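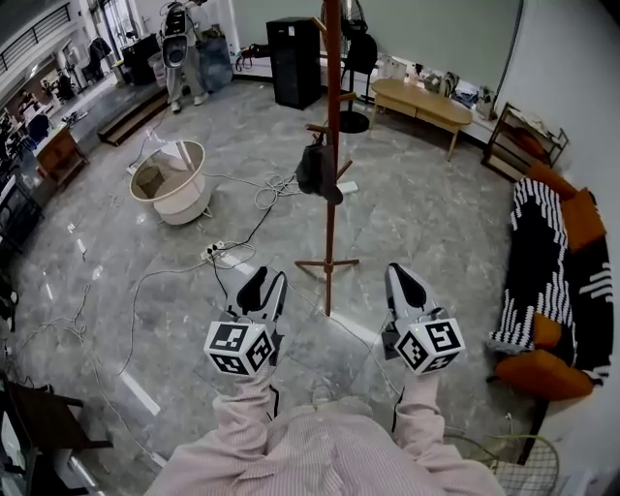
Foto: Resisis / Vy Võ

Clunomix: Greiferpaare werden künftig vor jeder Schicht geprüft

Resisis ändert die Wartung seiner handgeführten Greifer Clunomix. Statt alle 13 Tage kontrolliert das Team Fingerpolster, Kabel und Markerwürfel nun vor jeder Schicht. Auslöser waren 1208 unbrauchbare Aufnahmen im November – die grünen Leuchten an den Würfeln hatten nichts gemeldet.

»Ein grünes Licht beweist mir gar nichts«, sagt Werkstattleiter Eamon Mulcahy. Ob die neue Prüfung reicht, bezweifelt er. Verzogene Markerwürfel werden getauscht, nachgeklebt wird nicht mehr. Eine Bilanz folgt in drei Monaten.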